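# Laisser sécher la vaisselle dans l'évier

Dans les bureaux de Rostura, la petite cuisine a été refaite en mars. On y a gagné un long plan de travail blanc et brillant, sur lequel la moindre trace se voit. On y a perdu l'égouttoir posé à côté de l'évier, jugé encombrant. Il y en a maintenant un dans la cuve, et je trouve que c'est une mauvaise idée.
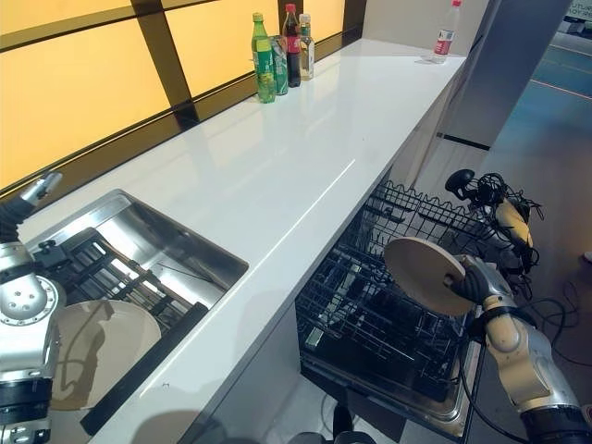
*L'égouttoir noir dans la cuve, une assiette beige appuyée dessus.*

Un évier sert d'abord à laver. Si la cuve est prise par un égouttoir, il faut le sortir avant de rincer une casserole, puis le remettre. Chez nous, presque tout le monde s'en dispense et rince par-dessus ce qui séchait.

On me répond que le plan reste dégagé. Il l'est surtout pour les bouteilles de soda, qui s'alignent au fond et y passent la semaine. Elles tiendraient très bien dans un placard.
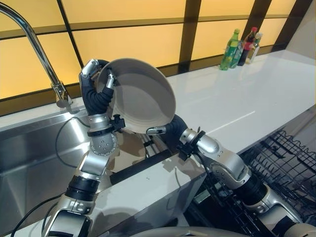

Les bols posent un autre problème. Un bol large et peu profond tient mal entre des tiges prévues pour des assiettes. Il glisse, ou bien il se couche et garde l'eau. Je préfère l'essuyer tout de suite et le ranger, ce qui suppose un torchon propre, et nous n'en avons que 3 pour 40 personnes.

Je demande donc qu'on achète des torchons et qu'on remette l'égouttoir sur le plan, à droite de la cuve. Il prendra de la place et laissera des gouttes, qu'on essuiera le soir.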